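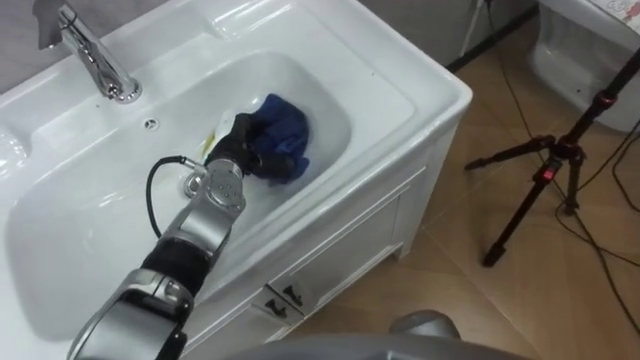 White basin, chrome tap.

Home | Essays | Books | Archive

I've just read a 500-page history of the Varkberg mission school, and I'm still cross about it (in a fond way!). It's lovely on the founder, who taught farmhands to read by lamplight and got fined 50 shillings for his trouble. But the pupils? They get five pages, right at the back, after the index of hymns.

I do think we let writers of pious history off too lightly. If a man spent 22 years teaching people their letters, surely some of them wrote something down, and I'd swap every chapter on his sermons for one of their shopping lists. Pastora, the little press behind it, promises a second volume in October. I'll buy it, of course I will, but please, let the pupils talk this time.

Contact | © Srivastava Essays | Back to top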